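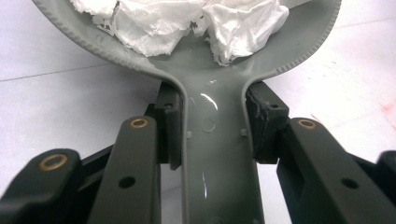
Skuston 데이터 수집실 방문 기록

2026년 2월 17일 오후, Skuston의 시연 데이터 수집실을 방문했다. 안내는 수집 운영을 맡은 Kavitha Kurup이 했다. 방문 목적은 두 가지였다. 손에 쥐는 그리퍼로 시연을 모을 때 작업 단위를 어떻게 끊는지, 그리고 불량 시연을 어느 단계에서 걸러 내는지 확인하는 것이다. 모델 구조와 학습 설정은 공개 범위에 들어 있지 않아 이 글에서도 다루지 않는다.

수집 장비

로봇 팔은 수집에 쓰지 않는다. 작업자가 카메라 달린 그리퍼를 직접 쥐고 물건을 집고, 옮기고, 내려놓는다. 손가락은 링크 구조로 여닫힌다. 카메라가 그리퍼와 함께 움직이므로 영상에는 손가락 패드와 링크 암이 늘 같은 위치에 찍힌다. 기록 프로그램은 사내에서 Woma라고 부르며, 영상과 손가락 벌림 폭, 그리퍼 자세를 하나의 시간축에 맞춰 저장한다. 영상은 초당 60프레임으로 받은 뒤 학습용으로는 30프레임으로 줄인다. 벌림 폭은 원래 주기를 그대로 보존한다. 접촉 직전의 짧은 변화가 줄이는 과정에서 사라진 적이 있었다고 한다.

작업 구성

방문 당일의 과제는 양손 작업이었다. 휴지 뭉치가 놓인 회색 플라스틱 물체를 한쪽 그리퍼로 잡은 채 자세를 유지하고, 다른 쪽 그리퍼로는 별도의 물체를 다룬다. 한쪽이 유지, 다른 쪽이 조작을 맡는 구성이다. 과제 목록은 Mathur라는 내부 문서로 관리되고, 항목마다 시작 상태, 종료 상태, 허용되는 변형이 적혀 있다. 휴지 모양은 허용되는 변형에 속한다. 시연마다 새로 구겨 올리되 형태를 일부러 맞추지 않는다.

손잡이를 잡는 위치는 변형 폭이 좁게 잡혀 있다. 양쪽 패드가 손잡이의 옆면을 물어야 하고, 머리 쪽으로 넓어지기 시작하는 지점을 넘어가면 안 된다. 매끄러운 플라스틱이라 패드가 비스듬히 닿으면 물체가 축을 따라 돌아간다. 회전이 생긴 시연은 과제를 끝까지 마쳤더라도 별도 표시를 한 뒤 보관한다.

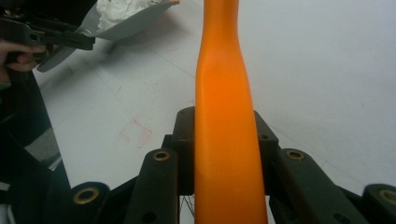

두 그리퍼의 영상은 각각 독립된 파일로 저장되고 동기 신호로 묶인다. 상대 그리퍼가 시야에 들어오는 구간은 따로 태그가 붙는다. Kurup의 설명으로는 이 구간의 비율이 너무 낮으면 두 손의 상대 위치를 영상만으로 추정하기 어려워진다. 작업자의 손이나 소매가 함께 찍히는 경우도 많지만 잘라 내지는 않고, 학습 단계에서 해당 영역을 가릴지 여부를 과제별로 정한다.

검수 절차

시연 하나가 끝나면 작업자가 그 자리에서 성공, 실패, 보류 중 하나를 누른다. 이후 검수자가 다른 화면에서 영상을 다시 보고 판정을 확정한다. 작업자는 앞선 판정을 바꿀 수 없다. 이번 과제에는 작업자 12명이 참여했고, 방문 시점까지 확정된 시연은 436건이었다. 실패 시연도 삭제하지 않으나 이 수에는 들어가지 않는다.

보류의 주된 원인은 동기 오차와 시야 가림이다. 동기 오차는 Woma가 자동으로 잡아낸다. 시야 가림은 사람이 본다. 물체가 손가락 사이를 크게 채우면 그 뒤쪽 바닥이 거의 보이지 않게 되고, 놓는 위치를 영상에서 확인할 수 없는 시연이 나온다. 검수 기준서에는 종료 직전 구간에서 바닥면이 보여야 한다고만 되어 있고 구체적인 면적 기준은 없다. 검수자 사이의 판정 차이가 여기서 가장 크다고 들었다.

패드 마모 관리도 물어보았다. 패드는 육안으로 점검하고, 교체 시점은 장비 일지에 남긴다. 표면이 거칠어진 패드와 새 패드의 시연이 한 묶음에 섞이는 것은 허용한다. 다만 일지 번호가 시연 기록에 연결되어 있어 나중에 나누어 볼 수는 있다. 마모 정도를 수치로 재지는 않는다.

확인하지 못한 사항

작업대 교체에 따른 영향은 자료를 받지 못했다. 같은 과제를 Zestmont 사업장에서도 모을 계획이며 시작은 7월로 잡혀 있다. 조명과 바닥면이 달라지므로 두 곳의 데이터를 어떤 비율로 섞을지가 문제가 되는데, 현재로서는 정해진 값이 없다는 답변이었다. 양손 과제의 시간당 수집 건수도 요청했으나 작업자별 편차가 커서 외부에는 제공하지 않는다고 한다. 검수 기준서의 개정본은 Zestmont 수집 시작 전에 공유받기로 했다.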